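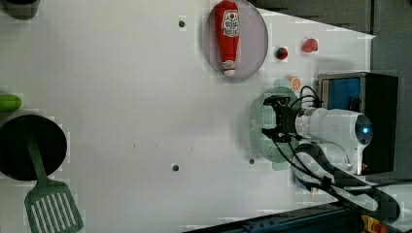 Subject: Re: [shopfloor-l] Open day at Avholm, worth the drive?

To the list,

I went on Monday so the rest of you can decide for yourselves. Short version: go if you are passing through, don't take a day off for it. Longer version follows, with the earlier question quoted so the digest readers can keep up.

> Has anyone been to one of the Avholm open days? We run a small
> kitchen supply packing line at Torndale and my manager came back
> from a trade lunch convinced that one arm can replace two people
> at the sorting table. The flyer says "handles everyday household
> items in any position." I would like to know what "any position"
> means before I have to sit in a meeting about it. Also, do they
> let you ask questions, or is it the usual coffee and a video?
> Torndale packing, second shift

They do let you ask questions. There is also coffee and a video. The video runs 9 minutes and you can skip it, as it is mostly the outside of the building.

The demonstration is a single arm, white, two-finger gripper, at a white table with play kitchen things on it. A ketchup bottle lying on a plate, a strawberry, a pan, a slotted spatula, that kind of stuff. Toy pieces. I asked why toys and was told they are cheap, safe to drop and easy to replace, and I have no quarrel with that. But the flyer says household items, and a toy ketchup bottle doesn't weigh what a full one weighs. Anyone who has packed real bottles knows the weight is half the job. When I asked what the arm does with a full bottle, I got a long answer about the next phase.

On "any position," I kept a tally, being the sort of person who does that. I watched 20 tries at picking something up and putting it on a plate. It dropped or missed 3. The presenter called that a good session and maybe it was. On our line that would be a stack of rework by lunch. To be fair, they weren't hiding the misses – the arm went back and tried again in front of everybody, and no one hurried us along to the next room.

What I could not get was who sets the table. Between runs a staff member put the pieces back, and to my eye they went back with plenty of space between them. I asked if they would pile everything up in the pan. They said later. Later did not come before the 3 o'clock tour, and after that the room was closed. Our bins don't arrive with space between things and I doubt yours do either.

The other thing to bring up in your meeting is the handout. It says the system has been trained on 193 tasks. I asked what counts as a task. If moving the strawberry to the plate is one and moving the bottle to the plate is another, then the number is a lot less exciting than it looks. The answer was that it depends how you group them. Ask for the list in writing. I did, and I'm still waiting.

Speed: slower than a person, by a good bit. They said so themselves before I could, which I appreciated. No price was given, only a form to fill in. If you fill it in, use an address you don't care about.

Somebody off list asked me how this compares with the Ferrand demo in the spring. Ferrand was slicker and told me less. At Ferrand we stood behind a rope and the thing ran one routine over and over. At Avholm you can stand close to the table and the people running it will talk shop if you catch them away from the sales desk. The young engineers were good company and straight with me. It's the flyer I have a problem with.

For the Torndale question as asked: no, I did not see anything that replaces two people at a sorting table. I saw something that might help one person someday, with light items, well spread out. If your manager wants to go, send along a box of your own product and have them ask for it to be used. If the answer is no, that tells you plenty.

Parking is behind the Dindlow warehouse, and the sign is easy to miss coming from the highway. Wear a sweater, the demo room is cold.

If anyone gets that task list before I do, please post it.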